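How do you sort pantry stuff into bins without it turning into one big pile?
Posted by Vestorell, Saturday, June 15, 2024

I have 2 plastic bins and one small tray for a shelf that is 34 inches wide. Snacks, noodles, jars and little boxes all end up mixed together. I redo it every weekend and it never lasts. Is there a simple rule people use?

Karpenko
Sort by package, then by food. Bags and wrappers go in one bin, boxes and jars in the other. Stand tall bags up against the back so you can read them. Flat bars can go on the bottom, but check them now and then – I found one from December last week.

Fovby
just use bigger bins

Illport
Agree with the package rule. I use one color per kind, so I can tell people "yellow is snacks" and they put things back. Utensils stay out of the food bins and get their own tray. Ramen is the awkward one. The block gets crushed under jars, so I keep it with the snacks, on top.
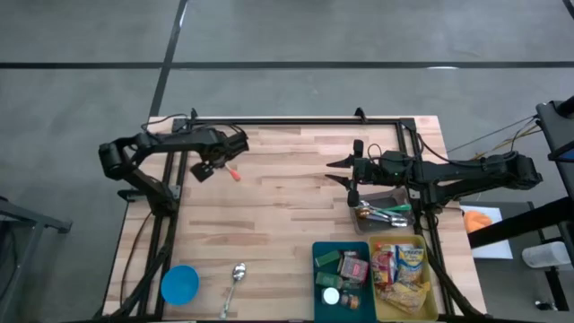
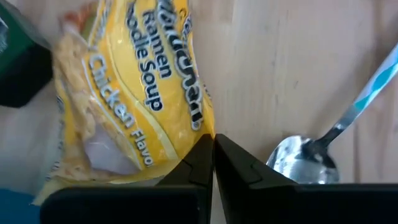 Teal and yellow bins with the utensil tray, then a pack of chicken ramen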